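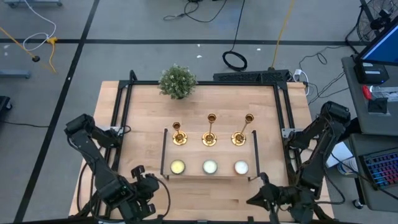
Matching small container candles to gold candlesticks on a riser
Posted 22nd June in Home and Decor

I have a low wooden riser, a set of three gold candlesticks with cup tops, and three small candles in clear containers (pale yellow, mint green, bluish white). The candlesticks go along the back and the containers along the front, one below each stick.

Two problems. The containers do not seat properly in the cups. The base of the container measures 52 mm and the cups are narrower at the bottom than at the rim, so the container rests on the rim and tilts. Also, one candlestick does not stand straight. Is there a standard cup size, and should I mount the candles at all or leave them on the riser?

ellcombe_flat

There is no standard. Cups are sold by rim diameter, which tells you little if the wall tapers. Measure the inside diameter at the depth where the container will sit. If that figure is smaller than 52, the container will not go down and should not be lit up there.

A leaning stick is usually a loose stem. On most threaded ones the stem screws into the base, so hold the base flat, turn the stem clockwise by hand and check again. If it still leans, look at the felt pad underneath. Mine had a fold in it. I peeled it off and cut a new one.

For the arrangement, take everything off one side of the riser before you change the other. Keep the short stick at the end and the plant at the back edge of the table, well away from any flame. 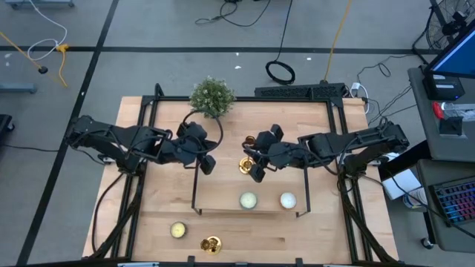
viklund8

Agree on the taper, but hand tightening did not hold on my set. By July the stem was loose again. I used a thin fiber washer between stem and base, from the Grultbridge hardware counter, and it has stayed put. Leave the containers on the riser. Over 3 inches between flame and stick is what I use.

prarnach1790

just use museum putty under the base. also yellow looks better in the middle

ellcombe_flat

Inside diameter is under 52 on all of them, so the containers stay on the wood. Will try the washer. Putty is fine for an unlit display but I intend to burn these.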